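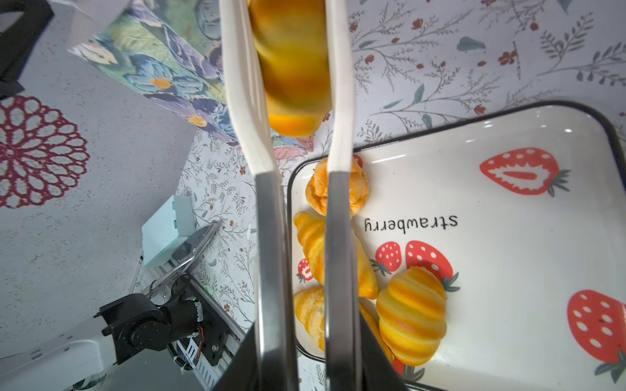
딸기 접시 위 장난감 빵들

취미공방 게시판 > 블록·미니어처 > 책/도안 이야기

제목: 가차냐(Gachanja) 미니어처 제과점 도안집 2권, 사신 분 계세요?
글쓴이: 반죽만십년
작성일: 2019년 12월 1일

1권을 사서 책장에 꽂아 두고 뿌듯해하기만 한 사람입니다. 2권이 나왔다길래 또 장바구니에 넣었다 뺐다 하는 중이에요. 저자는 그대로 니마 랑갓(Neema Langat)이고, 이번에는 122쪽에 블록 도안이랑 펠트 도안이 반반이라네요. 반반이라는 말에 좋아해야 할지 걱정해야 할지 모르겠습니다. 치킨도 아니고요.

궁금한 건 이겁니다. 부품 목록이 1권처럼 책 맨 뒤에 몰려 있나요? 만들다가 뒤로 넘기고 다시 앞으로 오고 하다가 제본이 먼저 돌아가셨거든요.

답글 1 | 페다드충성고객
샀습니다. 부품 목록은 이제 도안마다 첫 장에 있어요. 대신 글씨가 작아졌습니다. 저는 돋보기를 샀고, 책값에 돋보기값까지 더해서 후기를 쓸 예정입니다.
블록은 페다드(Pedard) 기준이고 색상 번호도 전부 페다드 걸로 적혀 있어요. 닉네임 보시면 아시겠지만 저한테는 아무 불만이 없습니다.

답글 2 | 갈루라르
윗분은 불만이 없으시겠지만 프렐릭스(Prelix) 쓰는 사람은 색상표를 따로 찾아야 합니다. 1권 때는 출판사에서 대조표를 올려 줬는데 2권은 아직이에요. 문의했더니 "12월 중 검토 예정"이랍니다. 12월 중에 올린다는 말이 아니라 검토를 한다는 말이더군요. 두 번 읽었습니다.

답글 3 | 페다드충성고객
프렐릭스 황갈색이랑 페다드 황갈색은 거의 같지 않나요? 그냥 눈대중으로 맞추시면 될 텐데.

답글 4 | 갈루라르
거의 같다고 믿고 뚜껑 있는 오븐을 만들었다가 반쪽은 구운 색, 반쪽은 젖은 골판지 색이 됐습니다. 사진은 올리지 않겠습니다. 제 체면이 있어서요.

답글 5 | 실밥먼지
펠트 쪽만 보고 산 사람 의견도 필요하실까요. 결론부터 말하면 펠트 도안이 훨씬 낫습니다. 시접 표시가 점선으로 따로 들어갔고, 재단선 옆에 몇 밀리 펠트를 쓰라고 적혀 있어요. 1권에서는 그걸 안 알려줘서 도넛이 방석이 됐었죠.
다만 실물 크기 도안이라고 해 놓고 절반은 확대 복사를 해야 합니다. 표지에는 "바로 오려 쓰는"이라고 되어 있는데 복사기까지 다녀오는 것도 바로에 포함되나 봅니다.

답글 6 | 반죽만십년
방석이 된 도넛이라니 남 일 같지 않네요. 혹시 초보가 제일 먼저 해볼 만한 건 뭘까요? 크리스마스 전에 하나는 완성해서 가족들한테 이 취미의 정당성을 증명해야 합니다.

답글 7 | 실밥먼지
롤케이크요. 말면 끝입니다. 다만 안쪽 크림용 펠트는 겉장보다 살짝 짧게 자르세요. 책에는 같은 길이로 자르라고 되어 있는데 그대로 하면 크림이 혓바닥처럼 나와요.

답글 8 | 마산자형
저는 반대 의견입니다. 정가 다 주고 살 책은 아니에요. 2권 도안 중에 아홉 개는 가차냐 홈페이지에 무료로 풀렸던 겁니다. 데니스 마산자(Dennis Masanja) 이름으로 올라왔던 식빵 가게 시리즈요. 참고로 제 닉네임은 그분 팬이라서 지은 거고 본인 아닙니다. 매번 쪽지가 와서 미리 적습니다.

답글 9 | 페다드충성고객
무료 도안은 설명이 없었잖아요. 책에는 단계별 그림이 다 붙었습니다. 그건 새로 작업한 거죠.

답글 10 | 마산자형
단계별 그림이 붙긴 했죠. 3단계에서 벽이 없었는데 4단계에서 지붕까지 올라가 있는 것도 단계라면요.

답글 11 | 갈루라르
그거 저만 그런 줄 알았습니다. 저는 제가 한 장을 건너뛴 줄 알고 책장이 붙었나 손톱으로 긁어 봤어요.

답글 12 | 페다드충성고객
...식빵 가게는 저도 아직 안 만들어 봤습니다. 그 부분은 취소할게요. 그래도 부록의 대형 제과점은 설명이 정말 친절합니다. 부품이 862개라 친절하지 않으면 곤란하기도 하고요. 저는 진열대까지 올렸고 아직 벽돌 무늬 굴뚝이 남았습니다. 저녁마다 조금씩 하는데 식탁을 못 쓰게 된 지 꽤 됐습니다. 가족들이 소파에서 밥을 먹어요.

답글 13 | 실밥먼지
반죽만십년 님, 정당성 증명은 식탁 말고 다른 데서 하시는 게 좋겠습니다.

답글 14 | 반죽만십년
조언 감사합니다. 일단 도서관에 희망도서로 신청했고, 그 사이에 롤케이크용 펠트만 샀습니다. 색을 못 고르겠어서 갈색만 네 장 샀어요. 크림은 무슨 색이 좋을까요? 흰색은 금방 때가 탈 것 같은데요.

답글 15 | 실밥먼지
아이보리요. 처음부터 때 탄 색이라 마음이 편합니다.

답글 16 | 갈루라르
프렐릭스 대조표 올라오면 이 글에 링크 달아 두겠습니다. 검토가 끝나면요.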